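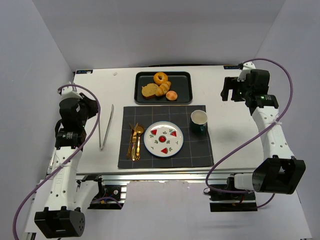

Hulme, le 14 avril 2022

Cahier de la cellule 2, poste « petit déjeuner ». Rédigé par Luminița Ilie, relu le soir par Carol Ackroyd.

Je note l'incident de ce matin pendant que je l'ai encore bien en tête. Le bras gauche s'est mis en défaut pendant la prise de la pince de service, au moment où le programme lui demandait de la soulever. Code 428 sur la console, « écart de suivi », axe du poignet. Le bras droit a continué sa trajectoire pendant un temps que j'estime trop long, puis il s'est arrêté aussi. Aucun contact entre les deux bras, personne dans l'enceinte, rien de cassé.

Configuration : la disposition habituelle, assiette au milieu du set quadrillé, couverts dorés à gauche, tasse verte en haut à droite, plateau noir au fond avec le bagel, le croissant, la tranche et le petit pain rond. La pince est à plat sur la table, à gauche du set. La tâche consiste à prendre la pince, saisir le croissant et le déposer dans l'assiette.

Déroulement de la série. Les 16 premiers essais sont passés sans remarque. À l'essai suivant, le poignet gauche a hésité pendant la descente, j'ai vu une petite secousse, puis plus rien. J'ai laissé continuer. C'était une erreur de ma part et je le note pour que l'on ne la refasse pas : une secousse visible doit arrêter la série, même si la console ne dit rien. Le défaut est venu à l'essai d'après.

Première hypothèse : la pince de service. Elle est fine et lisse, et si les doigts descendent un peu trop bas ils appuient sur la table. Le moteur force, l'écart grandit, le contrôleur coupe. J'ai rejoué la descente à vide, sans la pince, à vitesse réduite : le défaut revient, avec les doigts bien au-dessus de la table. Donc cette hypothèse ne suffit pas.

Deuxième hypothèse : le câble violet du bras gauche. Il fait une boucle depuis le haut du bras jusqu'à la base et il sort assez loin du côté du coin avant. Alimentation coupée, j'ai bougé le bras à la main dans toute sa course. Quand le poignet tourne vers la table, le câble tire sur son connecteur. J'ai mesuré la continuité en pliant doucement le câble près de la fiche : elle se perd par moments. Je pense que la cause est là, mais je ne peux pas encore exclure le connecteur lui-même.

Le point qui m'inquiète davantage est l'arrêt du bras droit. Normalement, un défaut sur un bras doit couper les deux en même temps. Dans le journal de Vumov, il y a 58 millisecondes entre les deux arrêts, et dans l'ancien réglage cette valeur était bien plus petite. Carol pense que la temporisation a été changée en septembre, lors du passage à la nouvelle version de Bindport, et que le paramètre n'a pas été remis. À vérifier dans les sauvegardes.

Fait aujourd'hui :
– cellule consignée, étiquette sur l'interrupteur ;
– journal complet copié dans le dossier commun ;
– câble de rechange demandé à Holtetard, même longueur ;
– boucle du câble droit contrôlée aussi : elle est large, elle ne tire nulle part.

À faire avant la remise en service :
– changer le câble gauche et refaire le passage avec plus de mou au poignet ;
– corriger la temporisation, puis provoquer un défaut sur chaque bras et lire le délai ;
– reprendre la série à vitesse réduite, une personne à l'arrêt d'urgence.

Remarque de Carol, ajoutée à 18 h : « D'accord pour le câble. Pour la temporisation, je ne veux pas de redémarrage avant que j'aie vu les deux mesures. Et gardez l'ancien câble, je voudrais ouvrir la fiche. »

L'ancien câble sera donc mis dans un sachet, avec le numéro du défaut, dans le tiroir sous la console.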